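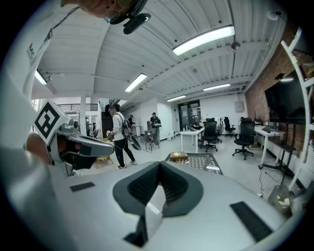
*Hand at left, printed marker on the white cube.*

# soltham-rain

Backyard rain gauge readings from Soltham and Dutthorpe, typed up from paper cards. More than 500 rows, one per reading. Last edited 18 September 2025.

## What's in it

- `readings.csv`: gauge, date, millimetres, notes
- `gauges.csv`: 16 gauges, with make, height and nearest fence
- `dropped.csv`: rows we threw out, with the reason

## Should you trust it?

Only a bit. People round. Far too many values end in 0 or 5 for that to be weather, and I doubt anyone at Dutthorpe read to the half millimetre, whatever the card says.

The January rows are worse. Nine gauges report zero for the whole month while their neighbours report storms. Châu Vũ thinks the owners were away and filled in the cards later. I think so too, but we can't prove it, so the rows stay in with `suspect = 1`.

The Tirov gauges read higher than the Lyimo ones. Gayan Gunawardena wants to apply a correction factor. I've left it out until somebody shows me two gauges side by side on the same post. Most of the Tirovs are on the wet side of the hill, which could explain the lot.

## Please don't

- average the two towns and call it a regional figure
- treat a blank as zero (`NA` means no card came back)
- use it to argue about climate; the record is much too short

## Known problems

`height_cm` is a guess for any gauge on a slope. Two owners swapped gauges partway through and the IDs follow the gauge, not the yard. The date column is day first.

Corrections are welcome if you have the original card. Memories of a wet winter don't count.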